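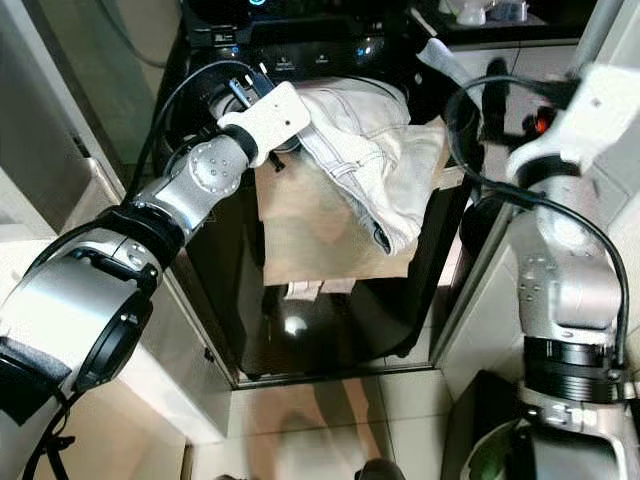 # Frequently asked questions about Bronen

Bronen is a website with transcriptions of medieval documents from the small town of Gikberg and the villages near it. On this page I answer the questions that readers send me most often. Last changed on 5 Sep 2025.

## What is in the collection?

At this moment there are 2,928 documents. The largest part, 1,901 of them, are entries from the town court books: debts, quarrels between neighbors, sales of houses, broken promises of marriage. The other documents are charters, wills, rent lists and a small number of letters. The oldest charter is from the twelfth century and the youngest will is from 1498.

I stop at the year 1500. The later books of Gikberg are well preserved and very thick, and one person can't do everything.

## Are these the complete court books?

No. Two of the volumes were damaged by water long ago, and of the third volume only the second half exists. Where a page can't be read I write [illegible], and where I can guess a word from the context I put it in square brackets with a question mark. Please don't quote a word with a question mark as if it were certain. I have seen this in family trees on other websites and it is difficult to correct later.

## In which language are the texts?

The charters are in Latin until the middle of the fourteenth century. After this the town clerks write mostly in the local Low German dialect, with Latin for the dates and for some legal formulas. Every document has a short summary in English. A full English translation exists for the wills and the letters only.

## What is the MacRitchie list?

It is a handwritten index of persons, made in the nineteenth century by a traveler who signed only as MacRitchie. The list is useful, but it has errors. MacRitchie read the letters c and t as the same letter in many names, and he (or she, we don't know) often made two persons from one widow who married again. On each person page you find the MacRitchie number, so that you can compare with older books that use it. When my reading is different from the list, I follow the document.

## I search for a noble lady who married into a family of Gikberg. Why can't I find her?

Women in these documents are often named only as "his wife" or "the widow of" and the name of the man. Try to search for the husband first, then for her sons. Wills are the best place to find a woman under her own name, especially when she leaves clothes or silver to a daughter or a sister.

Try also different spellings. The same lady can be Alheyd, Aleke, Adelheidis and Taleke in four documents. The search box finds the most common forms together, but not all.

## Can I prove with Bronen that I descend from a medieval family?

In most cases no. There is a gap of more than a century between the last document here and the first church books of Gikberg. A family name that is the same on both sides of the gap is a nice beginning, but it isn't a proof. Many surnames in the town were simply names of occupations, and in each generation there was a different Baker.

## What does "Buro" mean in the source line?

Buro is my short name for the papers of the old town office, which were kept separately from the town archive. A source line such as "Buro 14, fol. 3v" means bundle 14, leaf 3, back side. Documents without this word come from the main archive.

## How are the dates written?

Medieval clerks used the feast days of saints. I keep the original date in the transcription and give the modern form in the summary. Please notice that the year in Gikberg began at Christmas – a document from 28 December 1381 in the old style is for us still 1380. In the summary this is already corrected.

## What were the coins worth?

I get this question very often and I can't give a good answer. The silver in the mark became less and less during the period, and the price of grain could double after one bad summer. It's better to compare inside the same years. If a servant receives two marks for one year and a house costs forty, you understand more than from a number in dollars.

## May I use the texts in my book or on my blog?

Yes, with the name Bronen and the document number. For complete texts of more than 2,000 words, please write to me first. Photographs of the original pages belong to the archive and you must ask there.

## I think there is a mistake in a transcription. What can I do?

Write me with the document number, the line and your reading. A reason is welcome, but also a simple doubt can help. Corrected documents get a small star and the old reading stays visible under the text.

## When do you add new documents?

A few times in the year. The next group is the rent lists of the hospital, which I hope to put online before the end of September. The handwriting is very small – if it takes longer, I will write it on the news page.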